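Home | Print this page | E-mail this page
We use cookies to improve this site. Read our cookie notice.

Florkero Residents' Food Group
Minutes, March 2008

Chair: Binta Tamuno

1. Previous minutes
Agreed, with one correction. The bag order from Renholm was 200, not 20.

2. Snack bags
The group looked at the apples and the tall yellow paper bag on the white table. Binta asked for green and red apples to be kept on the list - the school at Mokgethi takes both.

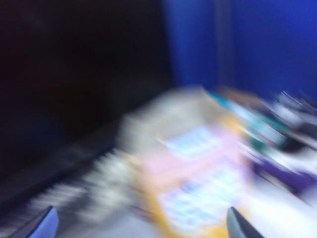
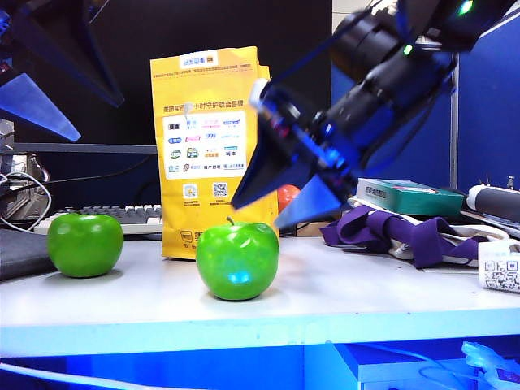
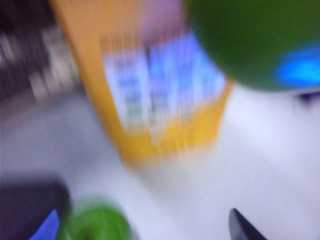

3. Budget
Balance stands at $1,146. The fruit bill of $668 from Pleria was approved for payment.

4. Storage
Bags to be kept flat on the top shelf. Shelf key stays with Binta.

5. Next meeting
Time to be set by e-mail. The fall schedule will be discussed before September.

Filed under: Minutes, Food and Supplies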